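3.2 Do color-coded marks improve what students remember?

Few study habits are recommended as freely as marking a text in more than one color. We looked for the evidence behind the advice and found less of it than its popularity would suggest.
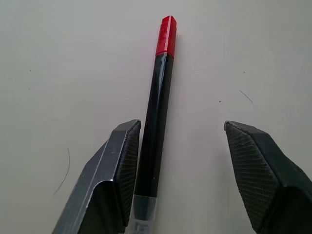
Figure 4. Marker with a red cap and a black barrel.

3.3 Materials and procedure

Students at two sites, Whiteley and Gunow, read the same printed chapter on river trade and were tested on it twice, once the next morning and once in February. The sample was 324 first-year students. A third of them marked in one color, a third used a color scheme taught to them beforehand, and the rest read without marking at all. Reading time was fixed at 40 minutes for everyone, which removes one of the usual excuses for a good result: in much of the earlier work the marking groups simply spent longer with the page.

The taught scheme followed the Kirkix study guide, where red stands for claims, green for evidence and blue for terms to look up. We did not choose it for its merits. It was the scheme most of the instructors at both sites were already handing out, and none of those we asked could tell us where it came from.

3.4 Results

On the next-morning test the color-scheme group did slightly better than the readers who marked nothing, and no better than the group with a single color. By February the small advantage was gone. Students who had marked more than 65 passages did worst on both tests, whichever group they were in. We read this as a sign that heavy markers were not deciding what mattered, although our data cannot rule out that weaker readers mark more to begin with.

Confidence told a different story. The color-scheme group rated their own understanding well above the others – and kept doing so after a poor score. Earlier authors have sometimes reported ratings of this kind as if they were learning. We see no good reason to do that.

3.5 Limits

One chapter on one subject is a thin base. The Gunow students had also been told by a lecturer that color marking "works", and we could not undo that. We had planned interviews with 17 students about how they chose what to mark, but the answers were short and mostly repeated the instruction sheet, so we leave them out. A fairer test would let students return to their marked pages before the second test. Supporters of color schemes say that is where the benefit lies, and they may be right, but we have not found a study that checks it with reading time held equal.

Related items
Rereading and the feeling of knowing
Margin notes in first-year history courses
The Detbridge reading survey: a second look
Printed or on screen? Problems with the comparison

Reader comments (2)

Trudy Pomare
I teach first-years and have handed out the Kirkix sheet for ages. I'd like to see the scores split by how well they read before the study. Without that I don't know what to do with the heavy-marker result.

Angelica Dalisay
The fixed reading time bothers me. Switching pens takes time, so the color group had less left for reading. A small next-morning gain in spite of that seems worth more than section 3.4 gives it.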